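# Holzplatte »Tesley« aus verleimten Ahornstreifen: Erfahrungen nach fünf Monaten

Stand: 18.11.2024

Gesucht war eine feste Arbeitsplatte, die man auf einen vorhandenen Tisch legen und wieder wegnehmen kann. Der Tisch ist ein Lochplattentisch, blau, sehr stabil, zum Spannen von Werkstücken gut geeignet und für fast alles andere unpraktisch. Kleinteile bleiben an den Lochkanten hängen, Papier lässt sich darauf nicht beschreiben, und wer etwas Leichtes verschieben will, bleibt alle paar Zentimeter stecken. Eine Tischdecke aus Filz hatten wir vorher. Sie wirft Falten und sammelt Späne.

Bestellt wurde die Platte im Juni bei Pravamex. Preis: 109 Euro, Versand inklusive. Die Variante mit Saftrille kostet mehr und kam nicht in Frage, weil die Fläche durchgehend eben sein sollte.

## Lieferung und erster Eindruck

Die Platte kam in doppelter Wellpappe mit Kantenschutz. An einer Ecke war der Karton eingedrückt, das Holz darunter war in Ordnung. Beigelegt sind ein Pflegezettel und vier selbstklebende Füßchen. Die Füßchen habe ich weggelassen, dazu unten mehr.

In der Beschreibung steht »Ahorn, stabverleimt, beidseitig geschliffen«. Der Schliff ist gut. Auf der Oberseite war nichts nachzuarbeiten, auf der Unterseite gab es eine raue Stelle nahe der Mitte, die mit feinem Papier in zwei Minuten weg war. Die Kanten sind nur leicht gebrochen. Wer die Platte oft trägt, sollte sie etwas stärker runden, auf Dauer drückt das in die Hand.

Geruch: am ersten Tag leicht nach Öl, danach nichts mehr.

## Oberfläche

Geölt ab Werk, aber sparsam. Ich habe nach einer Woche einmal nachgeölt, mit einem einfachen Hartöl von Choi, das noch da war. Das Holz hat kaum etwas aufgenommen und ist nur wenig dunkler geworden. Ein zweiter Durchgang im September hätte vermutlich noch warten können.

Die einzelnen Streifen unterscheiden sich im Ton. Das meiste ist hell, fast cremefarben, dazwischen liegen dunklere. Mich stört das nicht. Wer eine gleichmäßige Fläche erwartet, sollte vor dem Kauf nachfragen, denn das Produktfoto des Händlers zeigt eine deutlich einheitlichere Platte. Die Leimfugen sind mit dem Fingernagel nicht zu spüren, auch jetzt nicht.

Kratzer gibt es inzwischen einige, alle flach. Bleistiftstriche gehen mit Radiergummi weg, Filzstift nicht. Ein Wasserrand von einem Becher ließ sich mit Schleifvlies und etwas Öl so weit beseitigen, dass man ihn suchen muss.

## Verzug

Das war meine größte Sorge. Die Werkstatt ist im Sommer warm und im Herbst ziemlich feucht. Im August lag die Platte an einer Ecke minimal hohl und kippelte, wenn man dort mit der Hand draufdrückte. Nach zwei Wochen mit der anderen Seite nach oben war es vorbei. Seitdem drehe ich sie alle paar Wochen um. Auf einem Lochblech kommt von unten immerhin Luft dran, auf einer geschlossenen Tischfläche würde ich genauer hinsehen.

## Halt auf dem Lochtisch

Ohne Unterlage liegt die Platte auf dem Metall ruhig, solange man von oben arbeitet. Bei seitlichem Druck rutscht sie. Die mitgelieferten Füßchen helfen dagegen nur bedingt: Sie sind so klein, dass man beim Hinlegen aufpassen muss, kein Loch zu treffen. Außerdem lässt sich die Platte dann nicht mehr wenden.

Besser sind Schrauben im Lochraster, direkt vor der Vorderkante. Zwei genügen. Die Köpfe stehen nicht im Weg, und die Platte hat einen Anschlag, gegen den man sie jedes Mal wieder schieben kann. Versucht habe ich auch die Antirutschmatte von Fliltero für 7,60 Euro. Sie hält gut, hinterließ auf dem blauen Lack aber einen klebrigen Film und ist wieder herausgeflogen. 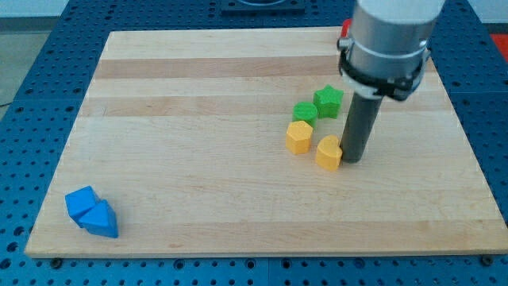
*Die Platte auf dem blauen Lochtisch, vorne die beiden dunklen Schraubenköpfe. Die dunkleren Streifen im Holz sind gut zu erkennen.*

## Arbeiten auf der Platte

Kleine Teile lassen sich sauber verschieben und bleiben stehen, wo man sie hinstellt. Die helle Fläche ist dafür angenehm, farbige Sachen findet man sofort, auch bei schlechtem Licht. Helle Holzstifte und Dübel dagegen übersieht man leicht. Zum Schneiden mit dem Cutter nehme ich weiterhin eine Matte.

Die Oberfläche spiegelt nach dem Nachölen nicht. Staub sieht man wenig, abgewischt wird mit einem nur leicht feuchten Tuch.

## Bewertung

**Gut:**

- sauberer Schliff auf der Oberseite
- dichte, glatte Leimfugen
- beidseitig nutzbar

**Weniger gut:**

- Farbunterschiede stärker als auf dem Händlerfoto
- Füßchen unbrauchbar auf Lochblech
- Kanten zu wenig gerundet
- muss bei wechselnder Luftfeuchte gewendet werden

Für 109 Euro geht das in Ordnung. Die nächstgrößere Ausführung liegt bei 196 Euro, den Aufpreis finde ich für etwas mehr Fläche zu hoch. Ich würde wieder die kleine nehmen und die Schrauben gleich mitbestellen. Vier von fünf Punkten.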